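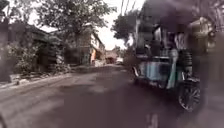 Section: Street Condition Survey / Progress Reports

Zolovgate Residential Streets, Progress Report 4
Prepared by Shu-fen Wan for Damian Wyss, grants office, Hindetti

Work in this period covered the condition survey of the narrow streets in the Yau district. The survey length is 2,338 meters. Of this, 744 meters remain to be walked, all of it on the north side. The draft condition map is complete for the rest.

Surface condition is mixed. The asphalt is worn and patched on the approach used by three-wheelers with sidecar cabs, and we have rated that section fair. Patches were recorded by position only. No cores were taken, and none are budgeted.

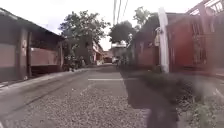 Loose gravel next to the paved roadway was logged as a separate surface type. Stones carried onto the asphalt are a maintenance item and will be priced under sweeping. The raised concrete edge on the building side is to be kept wherever it is sound. Where a veranda fronts the road, the finished level must stay below the veranda floor -- the Plilik drainage note covers this and is attached as Annex B.

Boundary walls and gates set the working width on several stretches. We propose no change to any wall line. Gate thresholds will be leveled individually before the design is fixed.
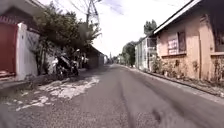 Page last changed: October 5, 2026

Parking was added to the survey form after the last review. Motorcycles stand along the wall in the shade of the trees, and the usable width is reduced there. The form now records clear width beside parked vehicles as well as wall to wall. Utility poles and overhead lines are marked on the map but fall outside the scope of the grant.

Spending on the survey is within the approved amount. We request release of the next installment, 3,000, to cover leveling and the remaining walkover.

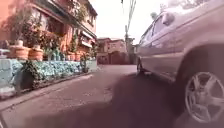

Yau, December

Planned for this month: close the walkover, issue the condition map, and settle the clear width to be used where cars park close alongside on a narrow street. Planted frontages are to be left as they are. One decision is needed from Hindetti -- whether drainage repairs can be charged to the same budget line as resurfacing. The cost estimate cannot be finished until we have that answer.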